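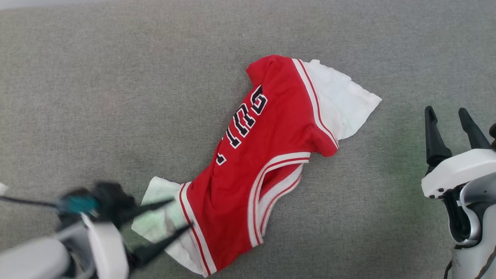 Red jersey on the gray table cover, with both grippers in the frame.

Okay, so the folding cell at Sundgate has been down for most of a week and a lot of you have written to ask what happened. Short version: the left gripper told the arm it was holding a shirt when it wasn't, and the arm believed it. Long version below, get a coffee.

If you're new to this newsletter, the Nakside project is our two-armed shirt folder. It gets handed sports jerseys and whatever else comes in with them, it finds an edge with one hand, finds another edge with the other hand, lifts, and folds. Jerseys are mean. The cloth is slippery, the striped trim is thicker than everything around it, and when a red one lands on top of something white in a heap, the fingers have to pick one layer and leave the other alone. We knew all that going in and we'd tuned for it, and the June numbers looked great, so I was feeling pretty smug.

Then we ran a long test, 900 pinches in a row, and 898 of them were fine. I almost sent out a happy email! The other 2 are the reason you're reading this.

In the first one, the left fingers went for a layer of cloth, slid off it, and closed on each other. That happens, and the software is supposed to notice, open up and try again. This time it logged "holding" and carried on to the lift. The right hand had a real grip, so the shirt came up by one corner and flopped. A little sad, no harm done, and we'd have shrugged it off if we hadn't gone back through the log.

The second one I liked a lot less. Same false "holding," only now the right hand had caught two layers at once and the arm started pulling to stretch the cloth flat between the hands. With nothing in the left hand there was no tension to feel, so it kept reaching outward looking for some. It went well past where it should have stopped, right up to the edge of the zone where I stand when I'm feeding shirts in. I wasn't standing there. I could easily have been, and that's the part that kept me up.

I hit the stop button and everything froze like it should, so the emergency stop is fine. What failed was the step before it, the one that's meant to make the button unnecessary.
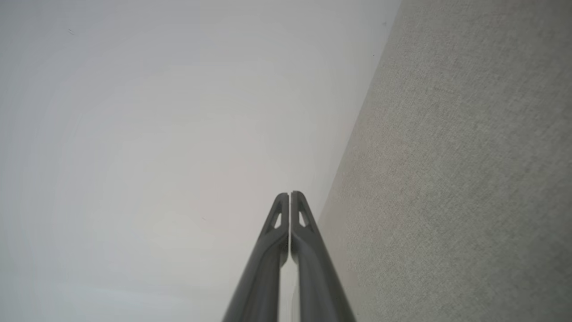
How does the gripper decide whether it's holding cloth?

It checks how far the fingers have closed and how much current the motor is drawing, and if the fingers stop short of fully shut, it counts that as a grip.

Which sounds sensible until you learn that our "fully shut" number was wrong. We'd swapped the fingers on the left hand for a new set from Zarkholm, and the new ones meet a hair earlier than the old ones did. I never redid the zero. So fingers touching each other looked, to the software, a whole lot like fingers touching each other with one thin layer of jersey in between. Most of the time the motor current settled the matter. Twice it didn't. That one's on me, and I've written it on the whiteboard in the big marker.

What's changed so far: the hands now close on nothing at startup and store that reading fresh each morning, and again after any finger swap. The outward pull has a hard distance limit that doesn't care what the gripper thinks it has. And the feeding spot has moved over to the far side of the table, which is a pain for whoever's carrying the shirts, sorry.

The folks at Krūmiņa run the same hands with the same finger set, so I sent them the log before I'd finished writing this. If you have a cell like ours, please go check your closed position before your next run. The whole check takes 15 minutes and that's with the cover screws being annoying.

We're going to repeat the full run at low speed next, with a person on the button the whole way through. I'll send the log around when it's done.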